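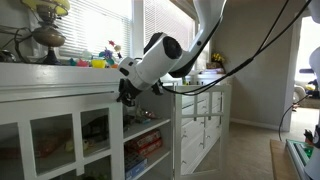
Fig. 4. Display cabinet in its place under the windows, right-hand door open, top and shelves in use.

Section 4. Placing, Loading and Dressing the Cabinet

Read this after section 3 (doors and glass). If the glass isn't in yet, go back. Two people for steps 1 to 4, one is fine after that.

You will need: tape measure, small level, felt pads from bag C, wall strap from bag D, screwdriver, soft cloth.

4.1 Position

1. Clear the wall. Measure from the floor to the bottom of the window sill and write it down. The blinds have to go up and down freely with the cabinet in place, cords too.

2. Stick the felt pads on before you stand it up. One per foot, press hard, count to ten.

3. Lift, don't drag. One person each end, hands under the bottom rail. Never lift by the top molding. It's trim, glued and pinned, and it will come away in your hands.

4. Set it down with a hand's width between the back and the blinds. Less than that and the slats catch on the top edge every morning.

5. Open the end door all the way. It needs 60 cm of clear floor. If there's a dresser or anything else with drawers nearby, open those too and check the two don't hit. Check it now, not when it's full.

CAUTION: Fit the wall strap (bag D) before anything goes on the shelves. Strap goes to a stud or solid wall. Not to the window trim.

4.2 Level

6. Level on the top, left to right, then front to back. Turn the feet a quarter turn at a time.

7. Close the doors and look at the gaps. Even all the way down = good. Wider at the top = raise the foot on the hinge side. If you still can't get it, see 3.6, hinge screws.

Note: on carpet do this again after a week. The feet sink.

4.3 Loading behind the glass

8. Heavy things low. Load the bottom shelves first and work up.

9. Maximum 42 lb per shelf, spread out. Not 42 lb in the middle.

10. Keep everything a finger back from the panes. Things that lean on the glass will rattle when someone walks past.

11. Bright colors go behind glass if you want to find them again. Reds and yellows still show on a dull day, dark things disapear.

4.4 The open shelves

Meant for stuff that gets used. Board games mostly, in our experience.

12. Lay game boxes flat, biggest at the bottom. Two or three to a stack. More than that and the bottom lid splits at the corners, and the one you want is always the bottom one.

13. Same-size boxes on the same shelf. Put the name on the side facing out, some boxes only have it on two sides.

14. Loose pieces, dice, small glass things: upper shelf, in a tray or a dish if you have one. Set them back from the edge.

Note: shelf pins have five positions. Move the shelf with nothing on it. Osian Eynon tried it with a full stack of boxes still in place for the first edition of this guide and we had to order him new pins.

4.5 The top

15. Wipe it with a dry cloth. No polish for the first 77 hours after painting or touch-up, the finish is still curing and will print.

16. Lamp first. An old oil-style lamp looks right on this cabinet, glass shade and a footed base, but it wants a bit of room round it. Put it toward one end, whole foot on the top, nothing overhanging.

17. Electric lamp: run the cord down the back and clip it (clips in bag C). Don't run it over the front or through a door. Don't leave it looped round the base where a sleeve can catch it.

CAUTION: Real oil lamps are for show only here. Do not light one on this cabinet. Blinds and flame, no.

18. Small things go along the back in a single row, in front of the blinds. Little toys, a cup, whatever you've got. Keep them lower than the lamp.

19. Flowers on thin stems last. They tip, so put them in behind something with some weight or use a bit of museum putty. Mixed colors are fine, purple and red and cream and blue all sit well against white.

20. Run the blinds all the way up and down once. Anything that moves, pull it forward.

Note: top is rated for 60 lb total. That is decoration, not a TV. Not a person changing a curtain rail either.

4.6 Sun

Front of a window is a bright spot. Printed boxes fade. Swap the ones nearest the light every few months, or tilt the slats up in the afternoon. White paint may warm in color over time, this is normal and not covered.

4.7 If something isn't right

Door swings open by itself: cabinet is leaning forward. Redo step 6.
Door rubs at the bottom: hinge screws, see 3.6.
Glass rattles: pane clips are loose. Quarter turn, finger tight only.
Shelf rocks: one pin not pushed in. Empty it, push all four.
Drawers next door hit the open door: move the cabinet, or hang the door on the other side (3.8, takes around 42 minutes).
Missing bag C or D: write to Horacio Paredes at the Lilside parts desk, give the number on the carton label. Poven and Vivmont cabinets use differnt pins, so say which one you have.

Go on to section 5, Care and Cleaning.

Lilside Cabinet Guide, sheet 182, revised 7 Sep 2023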